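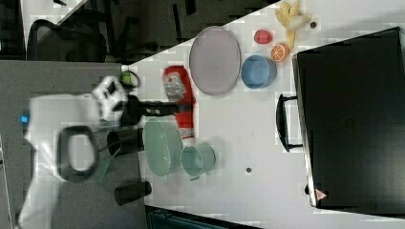
The hard part is letting go of the idea that the arm should move the way your own hand does, one operator at Bruvov said after a morning at the controls. You learn to slow down before you reach the dish, and after a while you stop thinking about the joints at all.

Bruvov has been teaching its tabletop robot arms kitchen chores by remote control since July. An operator guides the arm through a task from start to finish, and the arm's movements are saved together with the video. Each saved run is called a demonstration. The company said it now has 2,979 of them, and that 1,297 were recorded in the past month.

The tasks are short ones, such as putting a piece of toy food on a plate or moving a bottle from one side of the table to the other. The dishes and toy food are moved to new spots between runs, so that the software learns the task and does not simply repeat one path.

Operators work shifts of 4 hours and switch tasks every half hour. Runs in which something is dropped are kept but marked, and a second person checks the marks before the data is used for training.

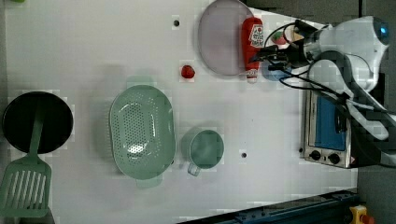

The recordings go into Roltutora, a training program that Bruvov is developing with Bilar, a software firm. Bilar handles the training runs and sends a new version of the control software back every two weeks. Bruvov then tries it on the same tasks with no one at the controls.

Results so far are mixed, the two companies said. Picking up small, light items goes well in most tests. Pouring and anything with a lid still need a person to step in, and cloth remains difficult - the arm often grips one corner and drags the rest.

Bruvov said it tried guiding the arm by hand at first, with the operator holding the wrist and moving it directly. That was quicker to learn, but the operator's arms kept blocking the overhead view, and the company changed to remote control for most tasks. Hand guiding is still used when a new task is being planned.

A second site in Majali is due to open with 6 more arms. It will use the same list of tasks at first, and laundry folding will be added later. Bruvov is hiring operators for the site and said no background in robotics is needed. Training takes two weeks and is paid.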